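Cup Stacking in Sim: My Half of the Lellcombe Project

So my partner Tamara Căpraru took the grading script and I got the fun part, the arm! We ran 300 tries over Sunday night on one lab machine (poor thing), green cup into the purple one.

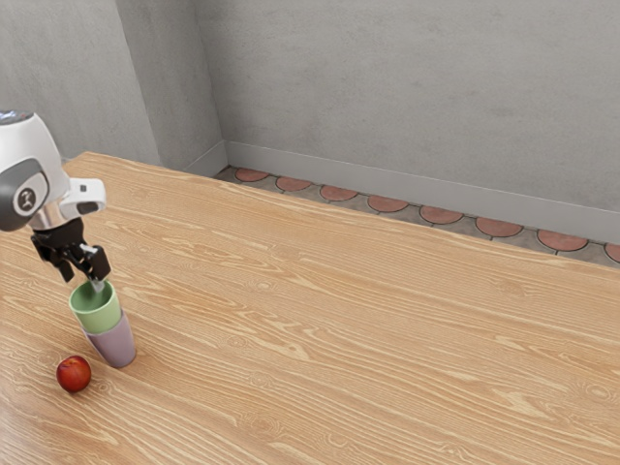 Gripper at the green cup, nested in the purple one.

My first 2 versions let go way too high. I added a short pause before the fingers open, and then I got greedy and tried to do the whole thing from the top-down view.
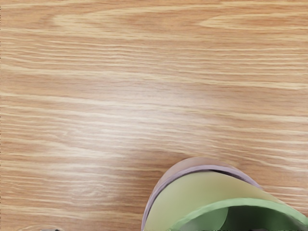 That part still needs work, and I have 4 settings left to test before we present in July.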